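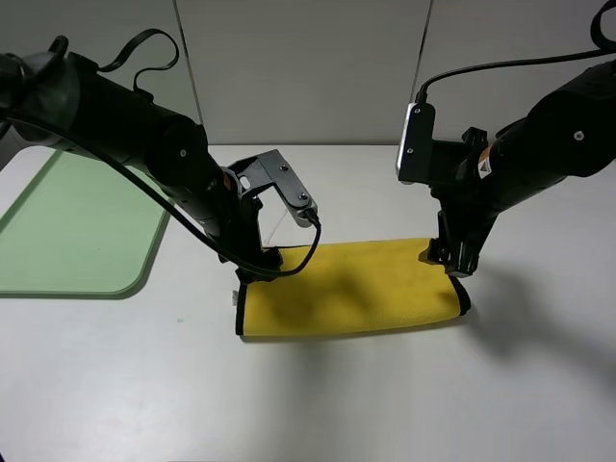 Kinnear opens second cloth laundering plant in Junau

JUNAU, 27 Feb 2024

Kinnear, a supplier of cleaning textiles to schools, clinics and office buildings, has opened a second laundering plant on the east side of Junau. The plant washes, dries, sorts and folds microfiber cloths and flat mop pads for customers who rent them by the week. It takes over the work that had been sent out to contract laundries during the past two years.

The new plant employs 32 people on two shifts. Most were hired in November and trained at the company's original site on the river road, which stays open and will now handle entrance mats and roller towels only.

Kinnear serves 555 customer locations in and around the city. Of these, 280 are on the weekly cloth service. The others rent mats, buy cloths outright, or have their own cloths washed and returned.

"We were turning down new accounts because we had no washer time left," said Ross Ritchie, general manager of Kinnear. "Contract laundries do good work, but they mix loads, and cotton lint in a microfiber load ruins the cloth for glass and stainless steel. We wanted our own machines, running one kind of fabric."

How the service works

Customers receive clean cloths in sealed bags on a set day each week. Used cloths go into a mesh bag, which the driver collects on the same visit. There is no need to rinse them first, but cloths used with floor stripper or solvent-based products must be bagged separately and marked.

Cloths are supplied in four colors: yellow for sinks and washroom surfaces, red for toilets and urinals, blue for desks and general dusting, and green for kitchens and break rooms. Customers who already use a different color plan can keep it. The color plan is written on the delivery sheet so that relief staff can check it.

At the plant, each color is washed on its own. Microfiber is washed without fabric softener or chlorine bleach and dried on low heat. After drying, cloths are checked for worn edges, burns and stains that will not come out. Those that fail are sold by weight to garages and machine shops as wiping rags.

Each cloth is folded in half twice, which gives the cleaner eight faces to work with before a fresh cloth is needed. Customers may ask for cloths to be supplied flat.

Tracking with Kurnix

The Junau plant is also the first Kinnear site to use Kurnix, the company's order and route system. Every bag carries a printed tag that is scanned when it leaves the building and again when it comes back. Building managers can see how many bags they have out and change the next order until noon on the day before delivery.

A trial of the tags covered 2,649 bags. It led to two changes: the tag was moved to the drawstring, where it is easier to reach, and the print was made larger.

Ovora to supply new cloths

Replacement cloths for the rental service will come from Ovora, which has supplied Kinnear's mop pads since the company started renting them. The cloths have a stitched border in place of a cut edge. Existing customers will see them mixed in with the older stock as that wears out. Rental prices are not affected by the change.

Route changes

Some customers on the north and east routes will have a new delivery day. Letters have been sent to all sites affected, and drivers are carrying spare copies. Customers who cannot accept the new day should tell their driver or call the route office before the next delivery.

Kinnear is taking new accounts for the cloth service now. The minimum order is one bag of each color used.

About Kinnear

Kinnear rents and launders cleaning cloths, mop pads, entrance mats and roller towels for businesses and public buildings in the Junau area. It is privately owned.

Media contact: Ross Ritchie, General Manager, Kinnear, Junau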